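Workshop notebook, 1/8/22
Stikia van conversion, battery pack bench

Pack two came back from Gisler with the same complaint as pack one: it reads full, it pulls away full, and then somewhere past the second hill it changes its mind. The driver's note says "went sulky." I have asked for more detail and been told that this is the detail.

Pulled the lid, all 24 screws, four of them chewed by whoever was in there before us. (It was us, in April. The initials are on the inside of the lid.) No smell, no swelling, coolant lines fine. Pack voltage at rest 303, matching the dash to the volt, so the dash is not lying, or both are lying together.

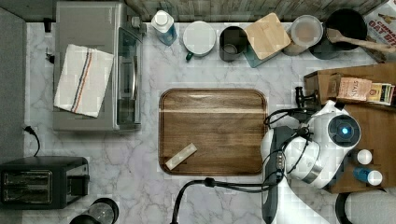

Hannelore Danzer
Pack and charging bench, Brarkska Electric Conversions

Started with the easy suspects. Contactors close and open cleanly. Precharge is normal. Current sensor zeroed itself without argument, which made me suspicious enough to zero it again. Same answer.

Then put a load on and watched the cell groups. Everything sags together like a polite queue, except group 52, which drops early and comes back late. On a short test you would never catch it. You have to hold the load long enough to get bored, and I think that is how it got past us in April. Valentin says he was not bored in April, he was thorough. The log from that day is very short.

Swapped the sense lead on 52 with its neighbor to see if the fault would follow the wire. It did not. Swapped back. Checked torque on the bus bar bolts: the one at 52 turned before the wrench clicked, and kept turning for longer than I liked. Took it off. Under it there is a dull ring where the bar has been sitting on a smear of thread locker. Thread locker does many things well but carrying current is not on the list.

So: high resistance joint, heats up on a long climb, management board sees a low group and cuts power to protect a cell that was probably fine all along. I say probably. Have not yet run the cell on its own.

Cleaned the bar and the terminal face, new bolt, torqued, paint mark across the head. Also checked every other joint on that row. Two more had thread locker where it shouldn't be, though dry enough at the face to pass. Cleaned those too. Pack one will need the same treatment and I am not looking forward to its lid.

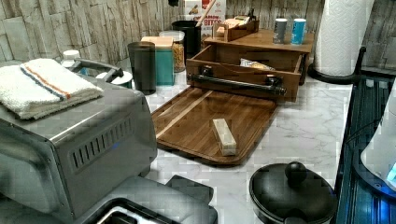
Charging side, while the pack was open. The Pusance charger still drops out if the handshake takes too long, and our board takes too long whenever it has just woken up. The sensible cure is to wake the board earlier. The cure we have at the moment is a line in the owner's notes telling people to unplug and try again, and Gisler has asked us, fairly, whether that is a feature. Valentin wants to add a bigger delay on the charger end, but we don't own the charger end and Pusance answers mail on its own calendar. While I am on heat: the small charger's case has its cooling slots in the side panel, same as the toaster oven with the towel folded on top of it, and it does nothing for the slots if the case is strapped tight against the wheel arch. Ours is strapped tight against the wheel arch. Move it or turn it around before the van goes out.

Reassembled at the end of the afternoon. Held load again, the boring length this time, with a second meter on the 52 joint. Sag now matches the rest of the row. Joint barely above room temperature by touch and by probe. I let it sit and did it again, mostly because the first result was good and I don't trust those.

Lid is on with 20 screws. The four chewed ones are in the jar marked "do not reuse," which until today was half empty because we reuse them.

To do:
New lid screws, the proper ones.
Run the cell in 52 alone, overnight, once we have the spare pack to borrow from.
Pack one, same row first, then all the others.
Thread locker goes back in the drawer with the trim parts. If you need it on a bus bar, you don't need it on a bus bar.
Wake-up timing: Valentin to try his early wake patch on the bench board, not on the customer's van.
Ask the driver which hill.

Added later: driver says "the long one." Valentin is taking the van up it tomorrow with the logger on.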